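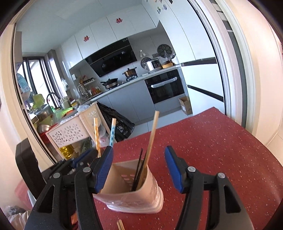
Aug 20, 2024

Chopstick task, second pass. Notes for the Drendach build group and for whoever picks up the dataset after me.

Went back through everything we have from the hand-held gripper. Total is 601 episodes across all tasks. Of those, 158 are chopsticks and the utensil holder, which is still the smallest set and the one with the most rejects. The rest is cups, lids, and the towel fold from May.

Set up on the red table again, pink holder near the middle. Mixed chopsticks on purpose: plain wooden, thin black, and a patterned one or two. The group voted for matched pairs last time and I think that was a mistake. A policy trained on one kind of stick will look fine at the demo table and then fail on the first black one.

Things to fix in how we record:

- Start with the jaws fully open. A lot of the older clips begin half closed and the width reading jumps in the first few frames.
- Slow down over the rim. Most rejects are from people dropping the stick in from too high. It goes in, but the release point is all over the place.
- Keep both finger pads in view until release. If you roll your wrist to clear the holder, one pad goes out of the image and tracking gets worse.
- One stick per episode. No pairs yet.
- Turn the holder a little between episodes. Moving it a few inches is good too, but stay on the table.

Pads: the blue ridged ones grip a round stick better than the flat ones we printed first. Sticks with a square handle end still twist if you catch them near the corner. I tried gripping lower, about a third of the way up from the thin end, and that was worse. Go for the thick end.

Pivot screws. The left linkage had some play in it this morning. Snugged it up by a quarter turn and it was fine after that. If you tighten past that the jaw binds and the trigger feels heavy -- back it off until the arm moves freely with one finger. Please write it down when you touch these. Two people adjusted the same arm last month and neither logged it, and the width calibration was off for a whole batch.

Calibration redone after the screw change. Open, closed, open, closed, ten cycles, saved under today's folder. The old file is still there with "pre" in the name. Don't delete it, the earlier batches need it.

Training run on the Warkden machine: started last night with the chopstick set only, small image size, default settings from the Giseveo repo except for batch size, which I cut in half so it would fit. Stopped at 3,806 steps when the disk filled up. That was our own checkpoints, saved far too often. Changed the save interval and cleared the old ones. Loss was still going down when it stopped, so no conclusions from that run.

Also found that 28 clips had the wrong task label. They were tagged as cups. Fixed in the sheet and the counts above are after the fix. Before it, the 573 we put in the progress report was the total without the last upload, so both numbers are right for their dates.

Open questions:

- Do we count it as a success if the stick lands in the holder but upside down? The Šimkus rules only say "placed in container." I would say yes for scoring, no for training data.
- Do we want a different holder for the test set? Something with straight sides, or a mug.
- Who has the spare set of pads? They are not in the parts drawer.

Next: another batch with the holder moved closer to the table edge, then restart the run from zero with the new labels. Charge both batteries first.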